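Malel, week 3: two remotes, one gripper

October 3, 2025

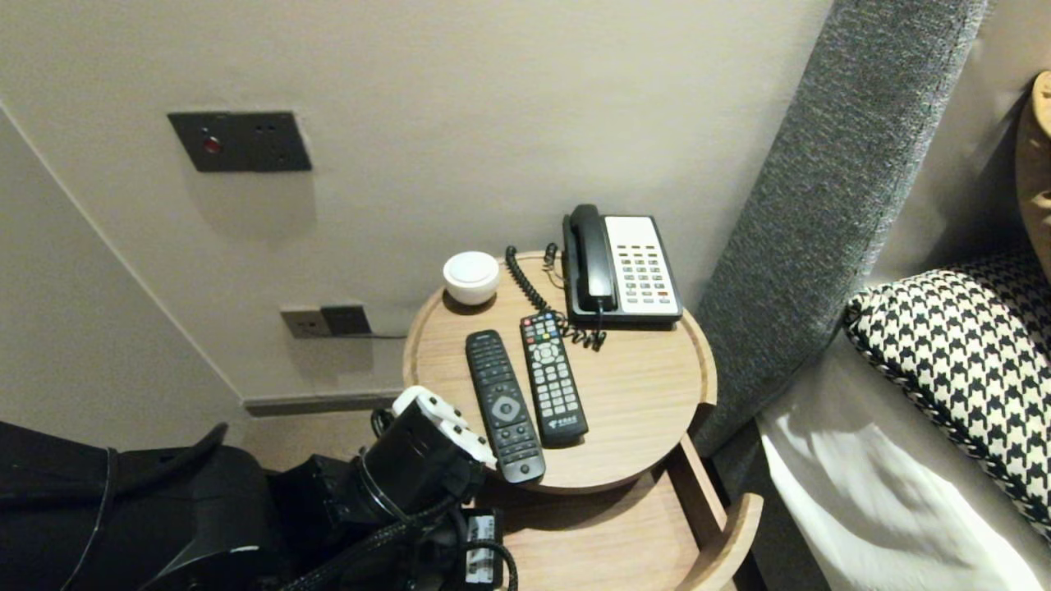

Our club entry for this term is a tabletop sorting task, and Malel is the name Hanane Younis gave the control code back in September. The task spec is short: pick the named object, lift it, put it back within 10 mm of where it was. I expected the phone to be the hard one. The handset is fine in its cradle, but the coiled cord runs past the base toward the front of the table, and the planner treats it as nothing at all. The remotes are worse in a different way. They lie parallel, on a diagonal, both black, and the segmentation merges them into one wide blob unless the gap is clear. The raised rim also matters, as a low approach from the front edge will clip it.

Two changes this week. The grasp angle now comes from the long axis of the mask, not the bounding box. The approach height is a fixed offset above the rim — crude, but it stays until the depth filter is fixed.

Mali Skyrme wants to split the blobs by keypad layout. I would sooner try edge detection first, with the threshold lowered. The branch is called plodness, and it runs at the speed you would expect.

Still open: cord handling, and a proper log format.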